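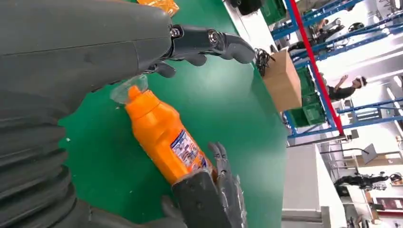 Packing benches open at Drudberg depot

The new packing area at the Drudberg depot is up and running, and it's a cheerful corner of the building! Bright green tabletops have replaced the old gray benches, and blue shelving stands close by, so crates and flat boxes are within a few steps of whoever is packing.

The first line to move over is bottled goods for Stoltement, the household supplies distributor. Orders used to be packed at two sites and joined up at the loading dock. Now the whole job happens under one roof, from the crate to the sealed carton, and the depot sent out 2,908 bottles in the first full month.

"I love how much elbow room we have," said Ga-eun Myung, who runs the packing floor and drew up the layout herself, first on graph paper and then with masking tape on the carpet. "You can lay a whole carton's worth of bottles out and look at every label before anything goes in a box. We were doing that on top of a filing cabinet last winter."

The routine is a simple one. Bottles go down on their sides with the caps all pointing the same way, and the packer checks that each cap is on straight and the label is smooth. Anything with a wrinkled label or a scuffed side gets set apart. Orange bottles on a green table are wonderfully easy to see, even late in the shift when eyes are getting tired.

Cardboard is getting a longer life, too. Flattened boxes covered in packing tape now stay with the benches as work pads, and 17 have been put aside so far. Myung likes the yellow-taped ones best and says they wipe clean in seconds.
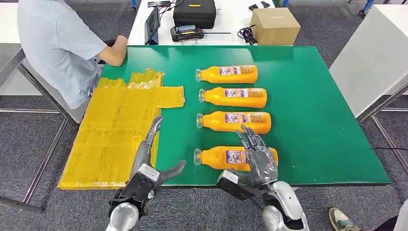 What's next

A second product line, from Somboon, moves to the green tables in November, along with more shelving for the far wall. Grevari, which handles deliveries for the depot, will add an afternoon pickup at 3:30 once that line is in place. Depot staff who would like to try a shift at the benches can put their names on the sheet by the break room door.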